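Tusix 400 Sorting Cell: Table Layout and Upkeep

The Tusix 400 is a fixed-table cell for sorting small electromechanical parts. It ships with open yellow bins, a stainless-steel center tray and the Masri bin-locating software. Each bin position is taught once and stored by number.

Set up the table before homing the arm. Solenoids and circuit boards go on the left, wiring on the right. Line the center tray with plain white paper and change the sheet when it is marked. Position tolerance for the tray is 9 mm.
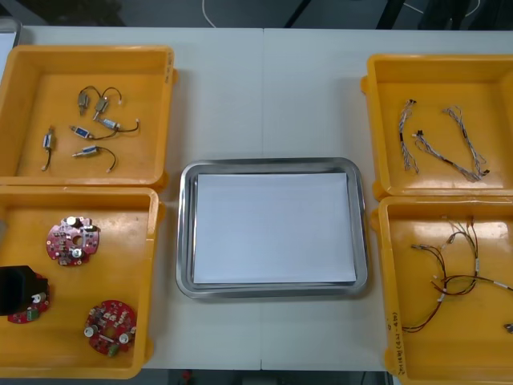
Table loaded, center tray lined and empty.

Keep connectors inside the bin walls. Leads left over a rim will stop the cycle with a reach fault. Clear the fault at the panel, then re-run the bin check.

Wipe the table every 50 hours. Recheck bin positions every 1000 cycles, or after any bin is replaced.

Spare bins and trays: Paltcombe parts desk, attn. Charito Buenaventura.
Page revised 6/7/22, D. Rudd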